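Monday, August 4, 2025
Produce bench notebook, Kundton room

Good day at the table! Amerley finally got the root vegetables in from Dillora, and they are lovely rough things, much better than the smooth potatoes we lived on all spring. Started by writing up storage notes while everything was fresh in my head.

Oranges first. Weighed the whole bag at 590 g after Bernice took hers for lunch (I did ask her to wait). Skins are tight and very shiny, no soft spots by thumb. They go in the shallow tray, one layer, stem end down, same as last time. Kwaku wants to try the fridge door for half of them and I'm all for it.

Then the brown ones. I love these. The skin is papery with fibers all over, and little bits of it get everywhere, so the cloth needs shaking out over the sink before anyone puts a cup down. The green smiley cloth stays, by the way. It has been voted on. Pink kettle stays too, but further from the fruit please, steam and oranges don't mix. 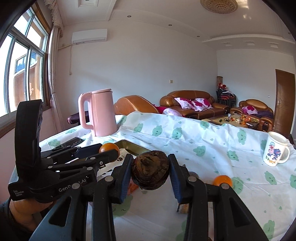 Do the roots need washing before they go into storage?
Leave them dry and dirty. Brush off loose soil with the soft brush and wash each one just before it gets peeled. Wet skin goes moldy fast, and we lost most of a box that way last October.

Yolandi's trick for peeling: score a line end to end, then work the knife sideways under the skin. Tried it on two and it's so much quicker than the peeler, which clogs on the fibers every few strokes. Must write this on the card by the sink.

Room was at 70 F with 80 percent humidity by the window, which is too damp for the paper bags. Moved them to the Flurkdale shelf, where it's dry and dark and nothing gets knocked.

To do:
Label the bags, date and supplier, thick pen
Ask Amerley if Dillora can send the smaller size next time
New soft brush, the old one is shedding
Check oranges again Thursday, turn them over
Try roasting a root whole, skin on, 20 minutes longer than the recipe says (Gifty swears by it and I can't wait)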